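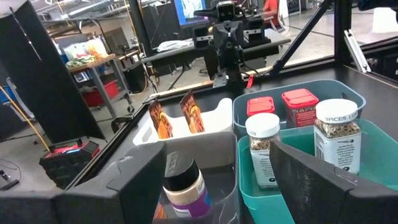
Chrysikopoulos Opens Spice and Seasoning Sorting Service in Indotville

INDOTVILLE, September - Home goods company Chrysikopoulos has opened a sorting service for spices, seasonings and other small pantry goods at its Wosurero site in Indotville. Households and small kitchens can now drop off a mixed box of jars and packets and get it back grouped into open plastic bins.

The service is called Skekach. Customers choose from bins, baskets and trays in several colors, and each color can be given to one kind of item. Clear jars go together, flip-top containers go together, and seasoning packets stand upright in a shallow tray so the printed fronts can be read.

Skekach ran as a trial over the summer. In that time 83 households used it and 2,374 items were sorted. Most boxes held fewer than 69 items. The most common request was to keep jars in their original containers, and the service now does this as standard. Nothing is poured out or relabeled unless the customer asks.

Items past their printed date are set aside in a separate bag and returned with the order. Opened packets are accepted if they can be folded shut. Glass bottles of oil or vinegar are not accepted at this time.

A standard order covers up to 40 items and includes the bins, which the customer keeps. Larger orders are priced at the counter. Boxes left before noon are ready the next working day - later ones take a day longer. Bins are also sold on their own, in the same sizes used for sorting.

Chrysikopoulos makes and sells storage goods for kitchens, pantries and laundry rooms. Its Wosurero site also handles returns and bulk orders for restaurants and school kitchens.

Price lists and drop-off hours are available at the Wosurero front counter.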